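Clenon grip-hold fault

The Clenon grip-hold fault was a control failure in the Clenon, a two-armed humanoid robot developed by Vulum for handling food and small household items. The fault caused a hand to keep closing force on an object after the operator had commanded it to open. It was first logged on April 25, 2020, during remote operation trials at the Gimetwood test site. No injuries were reported.

Background

The Clenon is operated by a person wearing a virtual reality headset. Movements of the operator's hands are converted into joint commands for the robot's arms and fingers. Trial work at Gimetwood used everyday foods, among them potatoes and donuts, handled at a white table. A firm item such as a potato will bear a steady grip with no visible damage, and for this reason early cases of the fault were hard to notice.
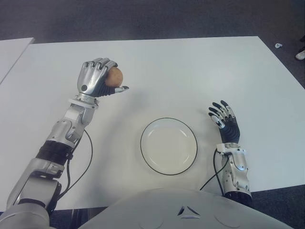 Geraghty, commenting on the trial log, asked why a hand that lost its open command should go on squeezing at all, and held that it ought to stop where it was and report the loss. Vulum had chosen the opposite behavior in its design notes, arguing that a hand that relaxed without warning could drop a knife or a hot dish.

Description of the fault

Each hand received its commands over a separate channel. When one channel fell behind, the hand controller reused the last valid command until a new one came in. If that command was "close," the fingers kept adding force up to the motor limit. The delay before the controller declared a fault was set at 862 milliseconds, but the timer restarted each time a damaged message arrived, so a channel carrying only damaged messages could hold the hand closed with no alarm.

A review of 131 trial runs found the fault in 19 of them. In 14 of those the operator recovered by closing and reopening the hand. The rest were ended with the emergency stop. Soft foods were crushed in several runs, and one item was torn when the operator pulled the arm back before the fingers had released.

The review also listed a second hazard. Because the two hands were on separate channels, one could respond normally while the other did not, and operators tended to bring the working hand in to free the object. This put the fingers of both hands close together under load.

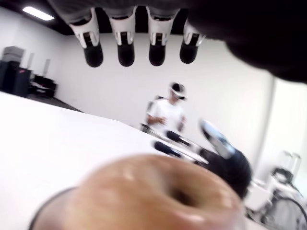
Robotic hands near a glazed donut, with a headset wearer behind the table.

Correction

Vulum issued revised controller software in May. The timer now restarts only on a valid message, and a hand that loses its channel holds its position with no increase in force. A warning tone was added to the headset. The emergency stop procedure was rewritten to require that both arms be halted together.

See also
Emergency stop
Remote manipulation
Watchdog timer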